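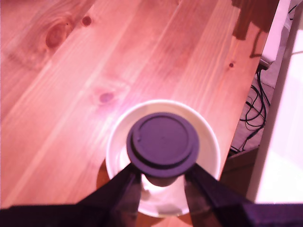
Sturkberg Institute of Technology
Manipulation Laboratory

Gallery: Bowl Placement Work and the Gripper Release Fault

Published 25 January 2019

The Manipulation Laboratory studies how robot arms handle ordinary household objects. This gallery page accompanies the laboratory's notice on the gripper release fault, which led to a temporary suspension of all unattended running on the Akosau workstation. It is intended for staff, students and visiting researchers who use the workstation or who work with the recordings made on it.

The task under study is a simple one. The arm picks up a small object, carries it to a bowl and lets go. During a series of 1,927 placements, the gripper failed to open on command on 13 occasions. In most of these cases the arm began its return movement with the object still held between the fingers. In 2 cases the bowl was dragged across the table before the operator pressed the stop button. No person was injured. One bowl was broken and has been replaced.

Bowl placement, gripper closed
The two fingers hold a dark object by its short stem, with the disc-shaped top uppermost, over a round white bowl. The release command is given at this point in the task.

Cause of the fault
The review was carried out by Carla Nasrallah, laboratory safety officer, with technical support from Zulkifli Krishnan. It found that the control software accepted the release command as complete once it had been sent, without waiting for the fingers to report their position. When the message was lost, the arm moved on as though the gripper had opened. The lost messages were traced to a worn connector on the gripper cable, supplied by Fateck as part of the original installation. The connector had been inspected the previous July and passed as fit for use.

The review also noted that the stop button had been mounted on the far side of the workstation. Operators seated at the desk could not reach it without standing up. This did not cause the fault, but it lengthened the time during which the arm continued to move.

Measures now in force
The connector has been replaced and the cable secured along its full length.
The arm remains in place until the fingers report that they are open. If no report is received, the arm stops and an alarm sounds.
A second stop button has been fitted at the operator's desk.
Unattended running remains suspended until the workstation has completed 9 full sessions without a release error.

Use of recordings
Recordings of the failed placements have been kept and marked in the laboratory archive. They should not be used as examples of completed placements. Researchers who copied the series before the marks were added are asked to download the revised list from the Lau server.

Reporting
Any failure of the gripper to open or close must be entered in the workstation log on the same day, including failures that clear without intervention. Requests for the full review report should be addressed to the laboratory safety officer.

Text and images may be reproduced for teaching purposes with credit to the Manipulation Laboratory.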